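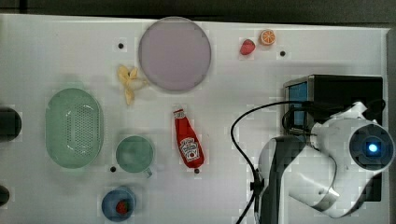
Figure 1. Table-clearing task, overhead view.

Progress report to the Rarico fund: household chore handling, second period

Summary
The question set by the fund was whether a single arm with a two-finger gripper can clear a kitchen table without help. At the end of this period the answer is partly. The arm clears simple items at a usable rate. It doesn't yet clear a mixed table at a rate a household would accept.

Work completed
We logged 1,503 pick attempts between January and the close of the period. The item set was kept fixed: play food, a plate, a mug, a bowl, a colander and a ketchup bottle. Layouts were changed between runs. A run ends when the table is clear or when 10 minutes have passed.

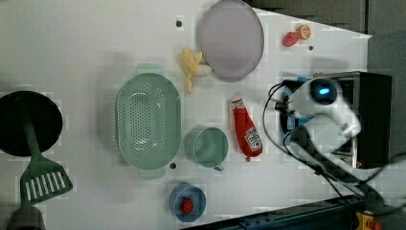

Prepared by the Quiambao project office, Widport

Results by item
Toy fruit and the bottle are no longer the limiting case. The mug is picked reliably when the handle is free, and less well when it sits close to the colander. The large plate remains the main problem - it is flat, the fingers have little to close on, and most failed runs end there. The strawberry in the bowl is a separate difficulty, as the planner sometimes treats the two as one object.

Overall, 70 percent of runs finished without an operator stepping in. The target in the work plan was higher, and we do not expect to reach it by changing grip force alone.
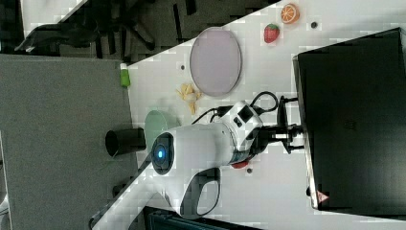 Figure 2. Arm and gripper, side view of the work table.

Speed
A person clears the same table in well under a minute. The arm uses most of its time on approach moves and repeat looks. The Zikport planner update shortened the approach but did not change the number of repeat looks.

Next period
We plan 2 changes: a sliding grasp that brings the plate to the table edge before lifting, and a separate check for items inside other items. Wiping and dish loading stay out of scope. Spending is within the approved budget, and no change to the end date is requested.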